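Überraschungskiste "Aoki" - Knabbereien aus Ostasien für lange Abende

Liebe Naschfreunde, wer schon einmal bei uns im Laden in der Vinanska-Passage gestanden hat, der weiß, wie schwer die Entscheidung vor dem großen Regal fällt (uns geht es nach all den Jahren nicht anders!). Die einen wollen etwas Salziges zum Bier, die anderen etwas zum Tee, und am Ende steht man eine halbe Stunde da und nimmt doch wieder die Reiscracker vom letzten Mal. Deshalb gibt es die Kiste Aoki: Wir suchen aus, Sie packen aus.

Zusammengestellt wird sie von Mio Kobori, die bei uns den Einkauf macht und jede Sorte vorher selbst probiert. Im Februar hat sie wieder ordentlich ausgetauscht, denn manche Sachen bekommen wir nur in kleinen Mengen, und wenn sie weg sind, sind sie weg. Der Inhalt wechselt also von Lieferung zu Lieferung - bitte sehen Sie es uns nach, wenn Ihr Liebling einmal fehlt, und schreiben Sie uns ruhig, was Sie gern wieder hätten.

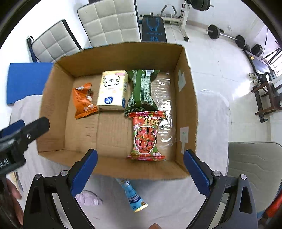
Blick in den offenen Karton. Abbildung beispielhaft, Inhalt und Verpackungen können abweichen.

Zur Auswahl stehen zwei Größen. Die kleine Aoki enthält fünf Artikel und reicht gut für einen Filmabend zu zweit, die große kommt mit 10 Artikeln und ist eher etwas für die Familie oder fürs Büro. Wer es gern scharf mag, schreibt einfach "scharf" ins Bemerkungsfeld, dann greift Shota Ichikawa beim Packen ein bisschen mutiger zu. Ganz ohne Fleisch und Fisch geht natürlich auch, dann bitte "vegetarisch" eintragen.

Kleine Kiste: 5 Artikel, 42 Euro
Große Kiste: 10 Artikel, 55 Euro
Lagerung: kühl und trocken, nicht in der Sonne
Allergene: deutscher Zutatenzettel liegt jeder Kiste bei

Bestellungen, die bis 10 Uhr morgens eingehen, gehen noch am selben Tag zur Post. Auf Wunsch legen wir eine handgeschriebene Karte dazu, das kostet nichts extra und macht uns selber Freude. Angebrochene Tüten können wir leider nicht zurücknehmen, ungeöffnete Kisten selbstverständlich schon.

Passt gut dazu: Röstgrüntee "Zuvach", lose, im Beutel zum Wiederverschließen.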